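Home Tickets My Queue Wiki Log out

Ticket 266: sim cell won't turn the faucet handle
Opened by: Marwan Kassab
Assigned to: Siham Nasrallah

Marwan K, 6th October
Hi Siham, the faucet task in the Sketummont sim cell is acting up again. I ran 100 episodes overnight and the gripper slid off the handle in most of them (ugh). Nothing changed on my side except pulling the new asset pack from Firnusa. Logs are in the usual folder.

Siham N
Thanks! I replayed a handful over coffee and I think I see it. The fingers come down fine, then they close on air beside the handle. My first guess was the finger pads, so I put the old friction value back. No difference at all, so that's not it.

Marwan K
Could it be the wrist camera offset? Eino moved the mount in September and I never checked whether the sim copy got the same edit.

Siham N
Good call, it didn't! The sim file still had the old mount, 5 mm out. I've fixed that and reloaded the cell. Then I stopped one run on the approach with the fingers open, and the faucet now sits between them the way I'd want. Both cross handles are in view too, so please tell me which one your script is after, the one at the faucet's upper end or the one lower down to the right. I left the loose cans where the randomizer dropped them.
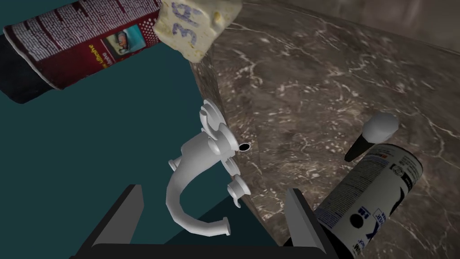

Next steps
1. Marwan: confirm the target handle and rerun the same 100 seeds.
2. Me: copy the mount edit into the Prarnine cell so we don't chase this twice.
3. Ulla: okay to close once the rerun is in.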